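Test walkers at Salminen move indoors as street checks go to simulation

The delivery company Salminen has moved most of its street testing in Tratham from the sidewalk to the computer. Since September, new driving software for its small delivery robots is first run through simulated streets at night, and in the morning the test team reads the results.

Before the change, the team walked behind the robots with a tablet and wrote down each stop and each wrong turn. A normal shift had 2 routes. Now the system, which is called Skestum, drives 540 short trips in one night without a person present. It marks the trips where the software was not sure, and only these are looked at by people.

"In the first weeks I missed the walking," says Elli Hirvonen, who has been in the test team for six years. "My legs were used to it. But in winter we could lose a whole week to snow, and then everybody was waiting for us."

The work asks for other skills than before. Hirvonen and her colleagues had 40 hours of training, mostly in how to build a test case and how to describe an error so that the programmers can repeat it. Their knowledge of real streets is still needed - they decide where a hydrant or a lamp post should stand in the model, and if a dark glass wall gives reflections like the ones they know from outside.

Not all of the team is satisfied. Two people asked to move to the repair workshop, and the employees' representative has asked for more breaks from the screen. The morning review often takes longer than was planned. Salminen says that no jobs were cut, and that the shift now starts at 7 a.m. and not at 5, as it did earlier.

Outdoor tests will continue, but in smaller number. Every version must still pass 73 checks on real sidewalks before it is used with customers.

A simulated walkway, with the red hydrant ahead and the dark windows along the right side:

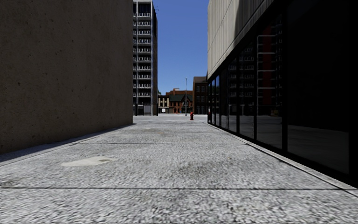
Next step: loading area

In spring the company wants to add the loading area of its Zultska warehouse to the same system. The loading staff will be invited to comment on the model before the first trips are run.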